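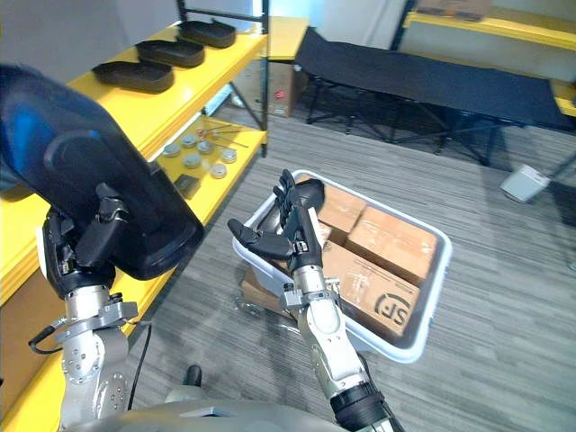
Skostora Floor Bin, White

The Skostora Floor Bin is an open plastic storage bin for stockrooms, workshops and packing areas. It is rectangular, with rounded corners and a rim that runs all the way around. It sits directly on the floor and takes boxed goods, molded parts or a mix of both.

Boxes and parts together

Cardboard boxes can be packed side by side in the bin, with curved or odd-shaped pieces set in next to them. Put the boxes in first and turn any labels you need to read toward the front. Flatter boxes go in the corners.

Long molded parts

Covers and shells with a curved face should lie side by side, face up, in one layer. Line the bin with pieces of brown cardboard first and push more between the parts where they would touch. Glossy black plastic shows every rub mark, so do not stack shells directly on each other.

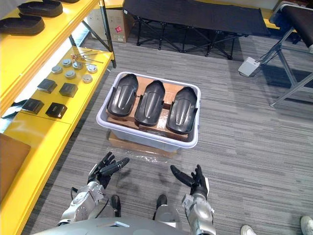
On carpet, lay a flat sheet of cardboard on the floor before you set the bin down. Small pieces that would get lost under larger ones are better kept on a shelf beside the bin.

Care

Wipe with a damp cloth and mild soap. Dry before repacking. Tape residue on the rim comes off with warm water and a plastic scraper. Do not use solvent.

Ordering

Item: Floor Bin, White
Material: plastic
Lid: sold separately
Cardboard liners: pack of 9, sold separately
Minimum order: 2 bins
Stock held at Berndale: 1,000
Orders placed before 11 a.m. leave the warehouse the same day. The Minthorpe counter is closed for stocktaking in August, and collections during that month are from Berndale only.

For larger orders or replacement liners, contact Mbali Ndlovu in the Berndale sales office. Returns go to Finn Diekmann at the same address. Please enclose the packing slip.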